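Foro de ayuda laboral > Almacén y taller > Automatización

Brazos robóticos en la mesa de cables: ¿qué pasa con los que estábamos en ella?

Agnes Åberg
Publicado el domingo, 23 de enero de 2022

Buenas. Trabajo en Grernier, en la nave de Gilport, en la sección de recuperación de cables. Llegan sueltos, los separamos, los enrollamos y van a la bolsa. Desde octubre la empresa está montando una célula con dos brazos para esa tarea y a mí me han pasado a la mesa con ellos. Mi categoría sigue siendo la de manipuladora. La mesa es de madera y está pegada a la pared. Los brazos van sujetos a un perfil negro en el borde y cada uno lleva una pinza de dos dedos.

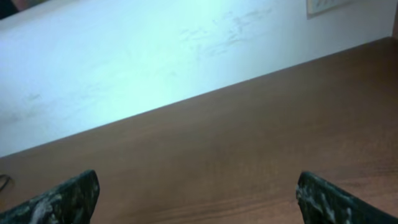 Lo que hago ahora y lo que me han dicho

Antes enrollaba yo. Ahora coloco los cables en la mesa, miro cómo los coge la pinza, aparto los que se enredan, anoto los fallos en una hoja y vuelvo a empezar. Al final del turno paso la hoja al ordenador. Una semana normal son 387 cables por persona a mano. Con los brazos todavía no llegamos, pero el encargado dice que cuando lleguemos bastará con una persona para dos mesas.

La formación fueron 90 minutos con un técnico de Busteo, que es quien instala. Nos enseñó la parada de emergencia y poco más. Del resto me he ido enterando sola. Por ejemplo, un cable suelto con el conector a la vista es fácil de preparar, y un ovillo con varias vueltas cruzadas hay que abrirlo un poco antes.

Mis dudas son tres: si me tienen que cambiar la categoría, si pueden usar la hoja de fallos para medirme a mí, y qué le digo a mi compañero, que tiene contrato hasta el verano y ya da por hecho que no le renuevan.

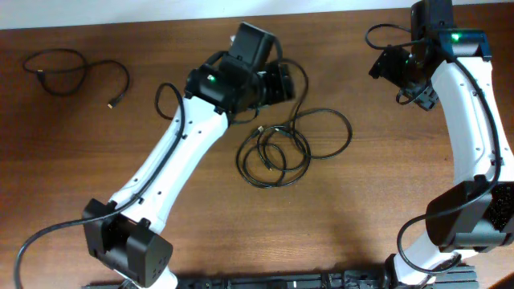
Trygve Grønli

Lo primero es pedir por escrito la descripción del puesto nuevo. Preparar la mesa, vigilar dos brazos y registrar incidencias no es lo mismo que manipular, y en muchos convenios eso es de operador de equipo. En mi empresa, Wikström, pasó igual con la paletización. Estuvimos 33 semanas haciendo de operadores con nómina de peón y luego hubo que reclamar los atrasos. Guarda copia de los cuadrantes y de cualquier correo donde te asignen a la célula.

Sobre la hoja de fallos, pregunta para qué se recoge y quién la ve. Si lleva tu nombre o tu turno, son datos tuyos y te tienen que informar. A nosotros nos funcionó poner el número de mesa en vez del nombre y separar los fallos por causa: cable enredado, conector mal orientado, pinza que no cierra, parada manual. Con una sola casilla de «fallo» todo acaba pareciendo culpa de quien estaba delante.

Pide también que el tiempo de desenredar se apunte. Es trabajo tuyo y no sale en las cifras del brazo. En nuestra línea no se apuntaba, y cuando dirección hizo cuentas creyó que sobraba gente. Quitaron a dos y a los tres meses volvieron a contratar a uno.

De tu compañero no te puedo decir mucho. Que pida la misma formación que tú y que se la certifiquen. Si hay un segundo puesto de operador, que conste que la tiene.

Añado las cosas de la mesa que conviene dejar escritas en el procedimiento, porque si no cada turno lo hace a su manera:

- Dónde se deja el cable y con qué separación entre uno y otro.
- Quién puede meter la mano entre los dos brazos y en qué estado tienen que estar.
- Qué se hace con los enredados: se abren allí o se apartan a una caja.
- Cada cuánto se revisan los dedos de la pinza. 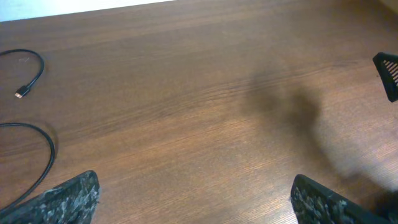 ¿La empresa tiene que consultar antes de poner robots en un puesto?

Donde hay representantes de los trabajadores, lo habitual es que se les informe y consulte antes si cambia la organización del trabajo. Donde no los hay, se puede pedir igualmente la evaluación de riesgos actualizada del puesto.

gilport_noche

en mi planta hicieron lo mismo y no echaron a nadie pero tampoco subieron a nadie. el plus por la célula son 2665 al año y lo pedimos entre todos los del turno. sin pedirlo no lo dan

Agnes Åberg

Gracias a los dos. Mañana pido la descripción del puesto y pregunto por la hoja. Lo de apuntar el tiempo de desenredar no se me había ocurrido, voy a añadir una columna.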